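Support > Horse Show Software > Trekport Entries > Ticket history

Entry system put my gelding in the wrong division, twice
Status: Open, then Resolved, then Open, now Resolved
3 shares | 14 comments

Opened 18 June 2024

I keep the entries for a breed club show at the Grotden fairgrounds. We moved to Trekport in January after years of paper forms and a shoebox, and the shoebox never did what I am about to describe.

Problem: one horse, Voren, age 5, gelding. Entered in Senior Western Pleasure. The confirmation email says Senior Western Pleasure. The class sheet printed for the gate says Yearling Longe Line. He weighs half a ton and has opinions, and I would like to see the yearling handler who wants him.

Steps so far:
- Logged out, logged in.
- Deleted the entry and made it again. Now he is in Yearling Longe Line 2 times.
- Used the Help button, which opened a page explaining how to find the Help button.
- Scratched both. The system charged a scratch fee for each.

Expected result: horse in his own class.
Actual result: see above.

Browser is whatever came on the laptop. I am the only person with the password, and yes, I have restarted it.

Update, next morning

First reply from support asked if I had tried entering the horse in the correct class. I had. Second reply asked for his papers, so I sent the registration certificate, front and back. The third reply thanked me for my interest in registering a horse.

Update, same day, after lunch

Some progress of my own. I exported the full entry list, all 40 horses, and sorted it by foaling date. Every horse has the right date except Voren, whose date of birth is listed as the day I created his record. According to Trekport he was foaled at my kitchen table this January, fully trained, with a bridle on.

So the division is "correct" in the sense that the software believes him to be an infant. He should be listed as a weanling by that math, but the weanling classes were full, and I gather it rounds up.

Tried fixing the date. The field is gray. Hovering over it gives a note that says "Contact your show office." I am the show office. I contacted myself and got no further.

Update, evening

Got through on the phone. The person there was kind and could see the record. It seems that when a horse is brought over from an old list with the foaling date blank, the system fills in today's date and then locks the field to protect data quality. I read that back to make sure I had it down right, and I had.

They unlocked the field. I typed in the real date, saved it, and watched Voren move into Senior Western Pleasure. Ticket closed. I fed the dogs.

Reopened, an hour later

The exhibitor numbers have shifted. Moving one horse out of the yearling class renumbered everybody entered after him, and I have already mailed the back numbers. The lady who has worn the same lucky number at our show for as long as I have done this job is going to hear about it from somebody, and I can guess who.

Asked whether the numbers can be locked. They can, with a checkbox under Show Setup, Advanced, Other, Miscellaneous. It has to be ticked before the first entry is taken. Ours was taken months ago. 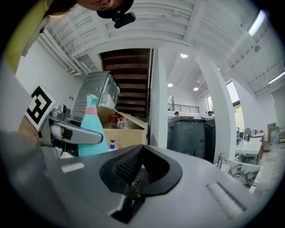
Abbasi wrote underneath that we went through the same thing with the spring schooling show, and there's a way around it. Export the list, put the old numbers back in the Number column by hand, then import it with "Keep my values" turned on. Do not touch "Refresh entries" afterward or it all goes back. Also check the stall chart, because ours put a stallion next to a mare he had been asking about.

Tried it. Typed in the old numbers, imported, kept my hands off Refresh. The numbers held, Voren is still a grown horse, and the gate sheet matches the envelopes I mailed.

Checked the stall chart too. No romance to report, but the feed room has been assigned to a pony. I moved him.

Still waiting on the scratch fees, 2 of them, for classes he was too old to enter. Support says refunds are handled by the show office.

Marking as resolved.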